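Search this notebook Go

Workshop notebook – Jakside shed, Stalletbridge
Draughts, seals and the old sashes – March, second week

Saturday, started at 8 in the morning. Cold outside and wind from the river side, so a good day for finding leaks. I write this down the same evening while I still remember which window was which.

The question is still the same as in the last entry. The back room loses its heat in the night, and I want to know how much of it goes out by the windows and how much by the floor. My feeling was always the windows. After today I am less sure.

Method
I closed all doors, switched on the bathroom fan and the kitchen fan together, and went along each joint with an incense stick. It is not a real pressure test, but the smoke moves clearly when there is a leak bigger than a hair. I marked the bad places with green tape. I used chalk last time and it came off when I cleaned, so the notes from February have no places in them, only a total. I am sorry about this to anybody who tried to use them.

The thermometer stood on the shelf the whole morning at the same height. Please do not move it to the desk, the lamp is there and makes it read too warm.

What I found
North side: the bottom rail leaks at both corners. The wool pile strip is flat there like old carpet. In the middle it is still good.

East side: almost nothing. The smoke goes straight up. I replaced this strip in the autumn with the 2 mm one from Paltmont and it has kept its shape.

Door to the yard: bad at the threshold, I could feel it with my hand without any smoke. The brush is worn on the hinge side only. I think the door has dropped a little and the screws in the top hinge should be longer.

Floor: this was the surprise. Along the skirting under the bench the smoke lies down flat and runs along the wall. There is a gap behind the skirting for the full length of the bench, and I suppose it is open to the space below the boards. I had never looked, as the timber offcuts were stored in front of it.

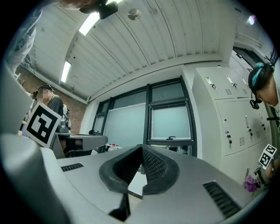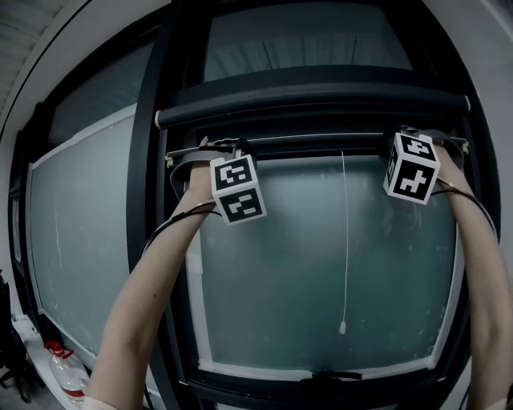
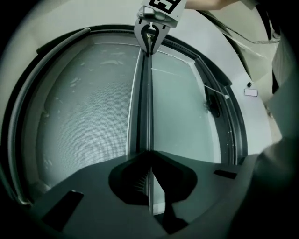
Materials and cost
I took the price list from Onyshchenko and put the order together at lunch. Total comes to $428 with delivery, and this is more than I wanted to spend on one room. Most of it is the door: new threshold plate, brush, and the long hinge screws. The pile strip is cheap. The acoustic sealant for behind the skirting is also cheap, but it must be the kind that stays soft. The hard one cracked after one winter in the front room – you can still see the grey line.

The strip has to be ordered by the metre. I measured 53 metres for everything, including the front room, with a bit extra for mistakes. Measure the groove also before ordering, not only the old strip. The old strip is compressed and gives you a wrong number. I made this mistake in my first year here and there is still a roll of the wrong size in the tall cupboard, in case somebody has a use for it.

Order of work
Floor first. If the gap behind the skirting is as long as I think, sealing it will change all the other results and the smoke test must be repeated anyway.

Then the door. Take it off, plane nothing until the hinge is corrected. Check the gap at the top with the thin card.

Windows last. Clean the groove with the narrow brush and the vacuum, let it dry, slide the strip in from one end and do not stretch it. A stretched strip goes back to its own length later and you have an open corner again. I believe this is what happened on the north side.

Open points
– Is there any insulation below the boards at all? I need to lift one board by the bench. It will be noisy, so not during the evening class.
– The humidity was 40 percent at noon. It seems low for March. Maybe the meter wants a new battery.
– If we make the room tight we must think about fresh air also. When the glue pots are in use I would not like to have everything closed.

Stopped at half past three. Fans off, tape left in its place. Please leave it there until the new strip is in.

Comments (3)

The gap behind the skirting is in the front room too, left of the radiator. I put newspaper in it two winters ago and forgot to write it down.

Could I have the wrong-size roll? It may fit my caravan door. I can pick it up on my way past.

Which sealant is the soft one? The shop at Stalletbridge had four kinds and they all say flexible on the tube.

Contact the workshop | © Jakside shed notebook | Back to top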